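# Consejos para el hogar y el taller

## Preparar la mesa y los objetos para la jornada de puertas abiertas de manipulación robótica

La presente página reúne las recomendaciones prácticas que el centro Jirkcombe facilita a los talleres, hogares colaboradores y aulas de cocina que reciben una demostración de pinzas de mano. Sustituye a la hoja entregada en diciembre e incorpora las observaciones recogidas durante la última visita, coordinada por Wálter Paucar, responsable de la sala Ospina.

Las indicaciones son aplicables tanto a la sesión guiada como al tiempo en que los visitantes manejan la herramienta por su cuenta.

### La superficie de trabajo

- Utilice una mesa estable, de altura similar a la de una encimera de cocina. Las mesas plegables ligeras transmiten cada apoyo de la mano y desplazan los objetos pequeños.
- Retire manteles y hules. Los pliegues enganchan las puntas de los dedos de la pinza cuando se trabaja a ras de mesa.
- Limpie el tablero con un paño ligeramente humedecido y séquelo por completo. No aplique cera ni abrillantador la víspera: los objetos de base lisa resbalan y la luz produce reflejos molestos.
- Si la mesa es de madera sin tratar, pase la palma a favor de la veta y lije las astillas que encuentre. Un grano fino es suficiente.
- Deje libre un margen de 20 centímetros en el borde donde se situará la persona que maneja la pinza.

### Iluminación

Se recomienda una luz uniforme y clara. En las cocinas conviene encender los puntos situados bajo los armarios y apagar los focos orientables, que proyectan la sombra de la mano sobre el objeto. En los talleres, una lámpara de brazo dirigida hacia el techo da buen resultado si este es blanco. Las persianas se bajan a media altura cuando el sol entra de frente – en la sala Ospina esto ocurre al final de la mañana.

### Selección de objetos

El catálogo del programa Baleo comprende 3.504 fichas de objetos domésticos. Para una jornada ordinaria basta con 22, repartidos en bandejas por estancias: cocina, baño, entrada y banco de trabajo.

- **Cocina.** Cucharas de mango grueso, tapas con pomo, paños doblados en cuatro, envases de plástico vacíos y limpios. No se admiten cuchillos ni ralladores.
- **Baño.** Esponjas, peines, frascos cerrados. Compruebe los tapones antes de colocarlos en la bandeja.
- **Banco de trabajo.** Rollos de cinta, pinceles secos, destornilladores de punta plana con funda. Los tornillos sueltos se guardan en un bote con tapa.
- **Entrada.** Calzado ligero, guantes, paraguas plegables con la correa abrochada.

Todos los objetos se lavan o se repasan antes de la visita. El calzado se limpia con agua templada y jabón neutro, con un cepillo de uñas para los relieves de la plantilla, y se deja secar a la sombra. No lo coloque sobre un radiador, ya que las espumas se deforman con el calor.

### Estado de la pinza

Antes de abrir la sala, el personal de apoyo efectúa las siguientes comprobaciones:

1. Cerrar y abrir los dedos varias veces sin carga. El movimiento debe ser simétrico y silencioso.
2. Revisar las caras interiores de agarre. Se limpian con un paño seco; los disolventes domésticos las resecan.
3. Comprobar los pasadores y ojales de las articulaciones. Si alguno presenta holgura, la unidad se aparta y se comunica a Vukell, taller encargado del mantenimiento.
4. Confirmar que el cordón de seguridad de la empuñadura no está retorcido.

Se mantienen 3 unidades disponibles por sala – dos en uso y una de reserva.

### Agarre de calzado y de piezas con banda

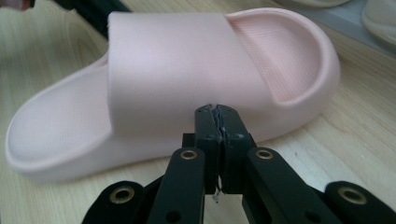

El calzado abierto es uno de los objetos más adecuados para enseñar a elegir un punto de agarre, por su peso reducido y por la variedad de bordes que ofrece. Antes de cerrar la pinza, el visitante debe decidir si va a tomar la pieza por la suela, por el talón o por la banda, y acercarse despacio en la dirección elegida. Con una sandalia de pala ancha como la de color rosa pálido, tumbada de lado sobre la mesa, las puntas de los dedos pueden llevarse hasta la parte baja de la banda, donde esta se une al cuerpo del calzado. Desde ese contacto, el instructor pedirá que se detenga el movimiento y se corrija la inclinación de la muñeca antes de intentar el agarre. Si la pieza gira o se desplaza, se vuelve a colocar con la otra mano y se repite la aproximación a menor velocidad.

El mismo procedimiento sirve para cestas con asa plana, delantales enrollados y fundas con correa. En materiales blandos conviene cerrar los dedos de forma gradual y evitar el apriete máximo, que puede dejar marca.

### Durante la visita

- Los asistentes se sitúan a ambos lados de la mesa y dejan libre el frente.
- Las mangas anchas se recogen y las pulseras se guardan en el casillero.
- Los menores manejan la herramienta acompañados por un adulto.
- Los alimentos y las bebidas permanecen fuera de la sala, también en las aulas de cocina.

### Recogida

Concluida la sesión, los objetos vuelven a su bandeja de origen y se cotejan con la ficha. Los paños se envían a lavar aparte, sin suavizante. La pinza se guarda con los dedos entreabiertos, en su estuche y sin peso encima. Las incidencias se anotan en el parte de sala y se entregan en recepción antes del cierre.

Wálter Paucar
Sala Ospina, centro Jirkcombe
19 de marzo de 2021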